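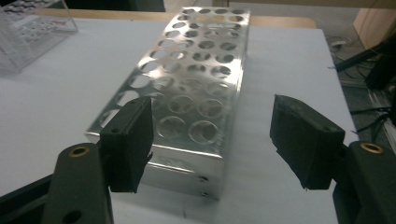 The rack, with the jaws open on both sides.

By March the gripper had a name, Nondo, and two new pads. Simão Marinho had cut them himself at the bench in the Flallodier workshop, and the black facing had already started to tear at the bottom. He meant to trim it. He kept picking up the knife and then putting it down to try one more grip.

The job came from his sister. She ran a seed business called Correia out of her garage and kept her samples in test tubes, in metal racks, and her wrist was bad. She wanted something she could hold in one hand that would lift a rack and set it down level. He had told her it would take 60 hours. He was at 200.

"Close it," said Vatov from the next bench. Vatov was what everyone called him, after the name on his coat. He was filing a hinge and did not look up.

"I'm checking the angle."

"You checked the angle."

Simão moved his hand a little to the left. The metal was slick, and it threw the ceiling light back at him in stripes. Plastic was easy. Plastic gave a bit. With metal the pads either held or they slid, and when they slid they made a noise he had come to hate.

He squeezed. The arms came in, the left one first, which he would have to fix. The pads met the sides and stopped. He lifted.

The rack came up an inch and the far end dipped. He lowered it again before it could go.

"Too near the front," Vatov said.

"I know."

"She'll grab it near the front too. Everybody will."

Simão thought about that. He had been practicing for weeks, and he knew by now where to take hold of it. His sister would not. She would walk into the garage at six in the morning with her coffee and take it by the closest part.

He got out the notebook and wrote "longer pads" on page 68, under the same words from the week before, which he had crossed out. Then he unscrewed the left pad and laid it on the bench.

"You have any of that black stuff left?" he asked.

Vatov pointed with the file – second drawer, under the sandpaper.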